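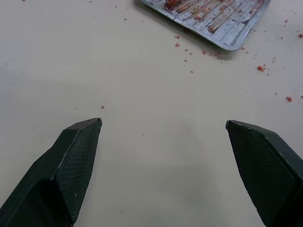 Residue Belongs in the Cleaning Standard

Our draft practice for robot arms at food benches runs to 179 clauses. Four of them deal with cleaning, and all four address the arm: wipe interval, approved agents, glove change, sign-off. The bench gets a single line, "surface to be free of visible soil before start." I think that line is too weak and should be replaced before the April 2018 issue goes out.

Consider a rack tray with reddish food residue caught between the wires and crumbs on the tabletop next to it. Most operators would treat the tray as the job and the crumbs as something to wipe up later. The draft permits this, because it defines the start of work and says nothing about soil that appears during it. A crumb the size of a pinpoint is visible on an off-white top. On a brown or speckled top it may not be, and the clause is then satisfied by poor contrast.

The second gap is the finger pad. Crosshatched pads are specified for grip, and the draft treats them as smooth surfaces for cleaning purposes. They are not equivalent. A groove holds fines that a flat wipe passes over, and a dark pad hides most of what it holds. Parveen Durrani raised this at the February review and proposed a brush step followed by inspection under a side light. The proposal was recorded as a comment and left out of the text. I would put it in as a requirement, with the brush type named.

Beat Wyss has argued that inspection at every tray change costs too much. At the Stelgate kitchen the arm handles 604 trays a week, so the objection deserves a number. Nobody has supplied one. My suggestion is a tiered rule:

Loose debris within reach of the open fingers: clear before the next grasp.

Debris elsewhere on the bench: clear at tray change.

Pads: brush and inspect at tray change, and after any contact with food.

The tiers can be audited from the bench log without new equipment. They also give the operator a defined point at which to stop the arm — the current draft leaves that to judgment, and judgment varies by shift. Comments on the wording should go to Eduard Kubíček with the clause number in the subject line.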